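Keltis Gripper Comparison: Frequently Asked Questions

We get a lot of mail about the Keltis comparison, and plenty of it asks the same handful of things, so we have gathered the answers on one page. If you are new to hand-held grippers, start at the top and take your time. If you only came for the pad results, you will find them further down.

What are you comparing, in plain terms?

Finger pads, mostly. We began at Clirkenden with the idea of comparing whole grippers, and we still do some of that, but the longer we went on the more we noticed that the pads were making most of the difference. So the comparison now takes one style of two-fingered, hand-held gripper and tries it with textured pads, smooth pads and plain bare fingertips on the sort of things people really have at home. The list stands at 37 items at present, from paper cups and sponges up to a full bottle of dish soap (a great favorite of ours, and a terrible thing to pick up).

Why do you work in furnished rooms and not on a clean bench?

We do both! The bench is wonderful for repeating one grip over and over with nothing in the way. A kitchen is where you find out that your elbow needs somewhere to go, that the gripper body is wider than you remembered, and that there is a pot just behind the thing you wanted. We score the two settings separately and never mix them in one table. A paper cup, for instance, can be taken around the wall or lengthwise, with one pad on the base and the other at the rim, and in a tight spot you may not get to choose.
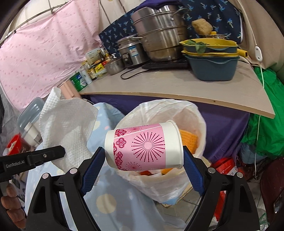

How hard should I squeeze a paper cup?

Start with the lightest grip that will lift it, and add a little at a time if it slides. We note the first opening at which the cup lifts and the first at which the wall starts to give. The space between those two is your working room, and a wider space earns the pad a better mark.

Do textured pads always win?

We wish it were that simple – it would have saved us a good many afternoons. Textured pads did best on waxed card, knitted cloth and most packaging. On smooth glass the softer smooth pad came out a touch ahead, and on wet items the results jumped about so much that we have marked them as unsettled until we can run them again.

How many grips are the current results based on?

The kitchen table uses 566 scored grips. The bench wear run is a separate thing: each pad gets 2,000 closings on the same card block, and we check the surface before and after. Please don't add the two together, as a few kind readers have done, since a closing on a block tells you about wear and very little about picking things up.

What about thin, floppy things such as plastic bags?

Bags are their own chapter, really. There is no proper edge to aim for, so we bring both fingers down over a fold, close them fully and lift slowly. A crumpled bag is usually kinder to you than a flat one, which likes to lie against the table and slip out from under the fingertips. We try each bag three ways: crumpled, folded and flat. If you are following along at home, keep the same bag for all three, because a fresh one behaves differently from one that has been squeezed a few times.

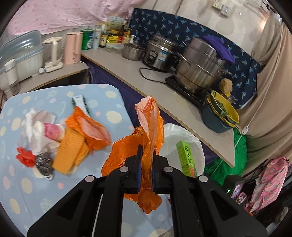 Crumpled orange plastic bag held between the blue finger pads.

Can I use your scores for a gripper mounted on an arm?

With some care, yes. Your hand makes all kinds of small corrections without asking you, and an arm will only make the ones it has been told to make. When we moved the pad test to an arm with the Parar controller, the order of the pads stayed the same but every score dropped, most of all on the bags. Treat our kitchen table as a way to choose a pad, and then run your own arm test before you settle on anything.

Which camera settings do you recommend?

Fix your exposure before you begin and leave it alone. We used the Kikuchi settings sheet for our first runs and still think it a friendly place to start, though we now shorten the exposure a little for quick lifts. Check that both fingertips stay sharp with the gripper open as well as closed.

May I suggest an item for the list?

Please do! Tell us what it is, what it is made of and how you normally pick it up by hand. We go through suggestions each January, and the next set will include egg cartons.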